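Home | Tickets | Knowledge base | Status | Log in

Ticket 806: Broadband drops every evening, Carkley flat
Status: Open (reopened 2 times)
Opened: March 18, 2019
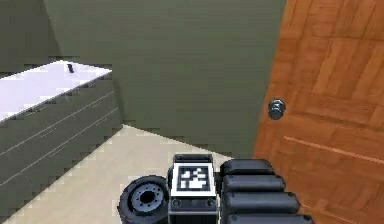 The connection goes down in the evening, stays down for a few minutes and comes back by itself. I have been told on the phone that this is "normal at busy times". I don't accept that. Slow is normal at busy times. No connection at all is a fault, and I would like it treated as one.

Equipment: Fuvari router as supplied, on the master socket, no extension leads. Account is with Terport. The line has been fine since December, when it was moved over from Sfeir, and the router hasn't been touched since then.

Reply from support
Thank you for getting in touch. We have run a line test and no fault was found. Please switch the router off and on again and move it away from other electrical items. We have marked this ticket as solved.

Customer update
Please unmark it. I switched it off and on before I rang, again while I was on the phone, and again after reading your reply. It dropped the same evening. There are no electrical items near it unless you count the lamp, and the lamp was off.

Can you tell me what time of day the line test was run? If it was at ten in the morning I'm not surprised it found nothing, as the line works perfectly well at ten in the morning.

Reply from support
The test was run at 10.25. We can see from our side that the router has been restarted several times, which can cause the line to lower its speed. Please avoid restarting the router. You may find it helps to change the wireless channel.

Customer update
So I was told to restart it and now I'm told the restarts are the trouble. I would like somebody to pick one.

I have changed the channel, for what it's worth. I also plugged the laptop straight into the router with a cable, which your own help page suggests and which none of the replies have mentioned. It drops on the cable too. I can't see how a wireless channel has anything to do with that.

What the lights do, in order:
- Power stays on throughout.
- The broadband light goes from steady to flashing, then out.
- The wireless light stays on.
- After 4 minutes or so the broadband light flashes again and settles.

The phone line crackles at the same time. It's quiet the rest of the day. I mentioned this on the first call and it doesn't appear anywhere in the notes above.

Reply from support
Apologies, the noise on the line was not recorded. We have added it now. Could you plug into the test socket behind the front plate and try again this evening? We suspect the filter. The ticket was closed automatically overnight and has been reopened.

Customer update
Done. Front plate off, new filter from the box, straight into the test socket. Dropped twice, crackle both times. I don't think it was ever the filter, but at least it's been ruled out.

Before you offer me an engineer, I have read the bit about the call-out charge if the fault is found to be "inside the property". With the test socket in use there's nothing of mine left on the line except the router. I want it in writing that I won't be billed, and I want the visit in the evening, when the fault happens.

Reply from support
We have asked for an evening visit and added a note that the test socket check has been completed. The charge is decided after the visit. We will also send a replacement router in case it is needed.

Customer update
"Decided after the visit" isn't what I asked for. The replacement router has come and it's the same model. I'll fit it when the engineer is standing there and not before, so we don't end up arguing over which one was on the line. Leave the ticket open, please.

Was this ticket helpful? Yes 25 | No 2
4 comments | Share
Last updated: visit requested, awaiting confirmation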